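Comment voter contre une élimination sans gaspiller ses voix

Mis à jour en novembre, après la troisième soirée de Vellham

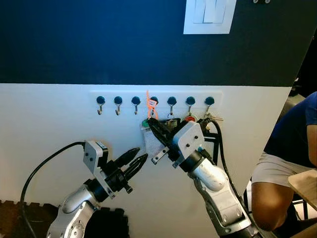
Je vais être franc dès le départ : je ne crois pas beaucoup au vote du public. Je regarde des émissions d'enfermement depuis assez longtemps pour avoir vu des favoris partir en deuxième semaine et des candidats transparents arriver en finale. Mais on me demande chaque saison comment faire, alors voilà la marche à suivre, avec mes réserves. Elle vaut pour Vellham, et à peu de choses près pour Minport, dont le règlement est presque le même.

Étape 1. Lire le règlement avant de voter

Pas le résumé affiché dans l'application, le vrai, celui qu'on trouve tout en bas du site. Cherchez l'article sur le décompte. À Vellham, on vote pour sauver. À Minport, on votait pour éliminer jusqu'à la saison dernière, et la moitié des messages que j'ai reçus venaient de gens qui avaient poussé dehors leur candidate préférée. Regardez aussi si la production garde un droit de veto. La formule est en général assez molle : « en cas de circonstances exceptionnelles ». À chacun de juger ce qui est exceptionnel.

Étape 2. Créer son compte

Une adresse mail suffit. Le numéro de téléphone est facultatif, même si le formulaire fait tout pour vous convaincre du contraire : le petit lien « plus tard » est en gris clair sous le bouton. Décochez les deux cases de partenaires. Validez le mail de confirmation tout de suite, il expire au bout d'une heure et il faut ensuite tout recommencer.

Étape 3. Choisir le bon moment

Les votes ouvrent le lundi à la fin du direct et ferment le jeudi à 21 heures. On lit partout que les voix du dernier quart d'heure « comptent plus ». Je n'ai jamais trouvé la moindre ligne qui le confirme. Ce qui est sûr, c'est que l'application rame à partir de 20 h 30. Votez le mardi ou le mercredi matin et passez à autre chose.

Étape 4. Répartir ou concentrer

Chaque compte a cinq voix gratuites par semaine. Si votre candidat est nommé avec trois autres, mettez les cinq sur lui. Les stratégies compliquées du genre « deux voix sur le rival le plus faible pour faire tomber le troisième » supposent de connaître les tendances, et personne en dehors de la production ne les a. Les sondages de fans donnent une vague idée, guère mieux. Celui qui a le plus circulé pour la nomination d'Athanasiadis avait 2768 réponses et l'annonçait sauvé sans problème. Il est sorti le soir même.

Loïc Tanguy, qui tient un tableau des nominations depuis la première saison, défend le contraire. Il pense que ces sondages se lisent très bien à condition d'en comparer plusieurs. Il m'a envoyé les siens pour la semaine de Bulten : 1343 réponses dans l'un, 975 dans l'autre, 663 dans le dernier, et trois noms différents en tête. Je lui laisse la méthode.

Étape 5. Vérifier que le vote est passé

Rouvrez l'onglet « Mes votes » après avoir fermé l'application. Si le compteur affiche toujours cinq voix disponibles, rien n'a été enregistré, même si vous avez eu droit à l'animation avec les confettis. Faites une capture avec l'heure. Le service client répond parfois — rarement avant le direct — et il la réclame à chaque fois.

Et les voix payantes ?

Le pack de dix est proposé dès que les gratuites sont épuisées. Je le déconseille. Les pourcentages ne sont donnés qu'en finale, sans nombre total de votants, et on ne peut donc pas savoir si dix voix pèsent quoi que ce soit. Si vous y tenez quand même, passez par le site : le pack y est moins cher que dans l'application, et l'achat n'y active pas le renouvellement automatique. Pour ceux qui l'ont déjà activé, la résiliation se fait dans les réglages du téléphone, rubrique abonnements, et pas dans le compte Vellham.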